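The Year I Let Wistcombe Teach Me to Bake

I moved to Wistcombe in July with two suitcases and a sourdough starter that died on the drive (I cried a little, I'll admit it). Population 2,470, one traffic light, and a bakery called Nechyporuk that sells out of rye before I'm usually out of bed.

So I started getting up earlier! Anjana Pramanik runs the morning counter, and after a couple of weeks of me asking nosy questions she let me come in back and shape rolls. My first tray looked like a pile of potatoes. She sold them anyway, at half price, and somebody bought all 30.

What I love about rye is how forgiving it is. You don't knead it so much as stir it and leave it alone, and it smells like apples by morning. I bake mine in an old loaf pan with a lid, 4 slices gone before it's cooled, butter everywhere.

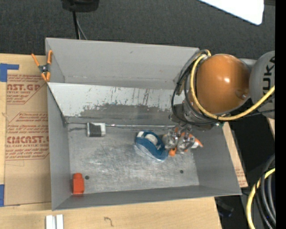
Can you make a good rye without a starter?

A pinch of instant yeast and a long night on the counter will get you a very nice loaf, just a milder one. Add a spoonful of plain yogurt if you miss the tang.

Related
Jasier's plum jam, three ways
Kheri Mutiso on cooking for one
Soup weather is back

Contact us | © Ano Magazine | Back to top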